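3.2 Where soft furnishings come to rest

Sofas turned out to be the most rewarding objects in the whole survey! Of the 1542 textile items logged in the Ploneo homes, a surprising share had settled on a seat or an armrest, often well away from any cupboard. Moen and Sjögren call these spots 'landing places' – a term we gladly borrow – and Figure 4 shows how much one sofa can hold: a striped throw, two mustard-orange cushions, a pile of folded white cloths and a grey knit blanket over the armrest. 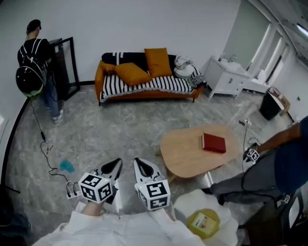

Does a folded pile on a sofa count as tidied?
We count it as half tidied, as the folding is done but the items have not yet reached a shelf or drawer.

Figure 4. Cushions, throw and folded cloths on an orange-framed sofa, with a vanity cabinet to its right.

The half-tidied class proved wonderfully useful when we came to compare households. Blankets draped over an armrest were harder to place, and we argued over them at length. In the end we coded a draped blanket as 'in use' wherever the residents told us it lived there, and as 'landed' in all other cases. Cushions were left out of the scoring unless they lay on the floor. The 70 items on which the two coders still disagreed are listed in Appendix B.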